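OK, small thread on looking after the needle drivers on our suturing robot, because I spent all of Wednesday's bench day on it and I'm still buzzing!

Seltov is our two-arm setup at Bukmont. It sews practice tissue, and my job is keeping it fit to sew. Most of that job is wrists.

Each instrument has a tiny cable-driven wrist. The cables stretch a little with use. You won't notice it moving the arm through free air, but ask the jaws to close on a thin curved needle and suddenly the needle rolls. So much of what looks like a "software problem" is cable tension.

Needle and thread work, both arms:
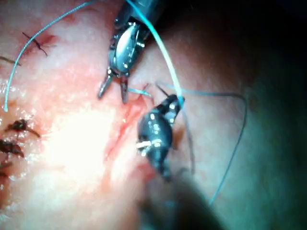
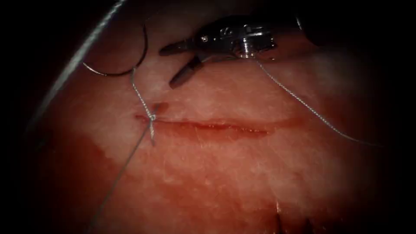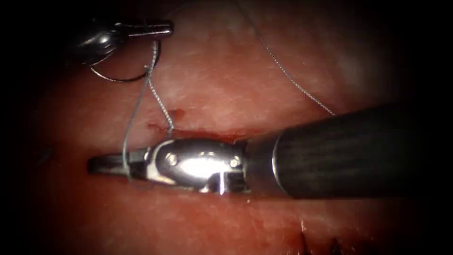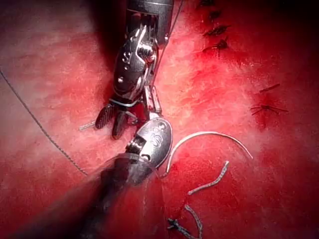

Leite Plotar
Instrument tech, Seltov suturing cell, Bukmont
November 27, 2019

Look at the wrist in the last one, with all those links and pins and screw heads. I love that thing. Every gap in there is a place for gunk to dry, so it gets flushed straight after a session. Not after lunch. I learned that in September and I had to throw out two wrists.

My routine: flush, soak for 20 minutes, soft brush along the jaw faces, flush again, blow dry, one drop of oil at each pin. Then open and close the jaws 60 times by hand before it goes back on the arm. Yes it's boring, put some music on.

Then the jaw check. Clamp a needle, tug it sideways, see if it turns. If it turns, I look at the ridges first and the cables second. Worn ridges mean new jaws, no arguing with it.

Homing comes next, one arm at a time, with the other one parked well back. When both tips are in close, like in the third picture with thread across the lower jaws, a small offset in one arm is plenty to spoil a knot.

Oh and thread! Braided suture sheds fuzz, and the fuzz loves a pivot. I go over ours with a loupe and tweezers. Weirdly my favorite part of the day.

Still want to try a stiffer cable on the left arm. It should hold tension longer but I'm worried about friction at the pulleys. If you've done this on a wrist this small, please tell me what you used, I have so many questions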